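I finally got to Landeg in October, after four years of saying I would, and I'm still grinning. If you only know the place from the league tables in the back of old annuals, you know Landeg Athletic as the club that finished bottom three times running and then vanished. That was all I knew too, until I started chasing a goalkeeper called Elis Meredith.

Meredith kept goal for Landeg for 20 seasons, which is a ridiculous number for a man who also drove a delivery van six mornings a week. He never played higher than the county league. He had one trial, with Govesitz, and came home on the evening train because he didn't like the boots they gave him. His niece told me that one and she swears it's true!

What I really wanted was the cup tie against Zistthorpe. The record attendance at Landeg is always given as 3026, and I'd assumed it was a misprint, because the ground had one small stand and a grass bank. Then the library brought out the bound newspapers and there it was, same figure, with a whole column on people climbing the allotment fence to get a look. A normal gate that season was 600.
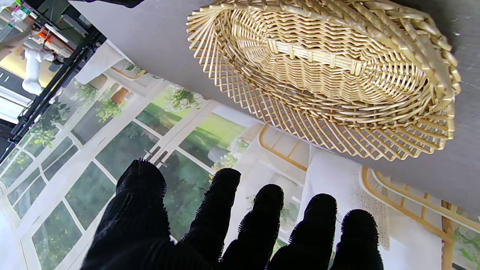 The match report is a beauty. Landeg went behind inside ten minutes, equalized from a corner, and then spent the entire second half camped in front of their own goal. Meredith saved a penalty with his knee. The reporter calls it "a stop of the unorthodox kind" and then spends two sentences on the wind. It finished 1-1, and Zistthorpe won the replay 5-0, so you can guess which game people in Landeg still talk about.

I also walked over to the old ground. It's housing now, but the bank is still there behind the last row of garages — steeper than I expected, and very muddy. I stood on top of it for a good while, trying to work out which way they kicked.

Next up is Clomovo, the touring side that played Landeg in a friendly two summers later. I have a team sheet with nine names on it and no score. If anybody's grandfather kept a program, please, please get in touch.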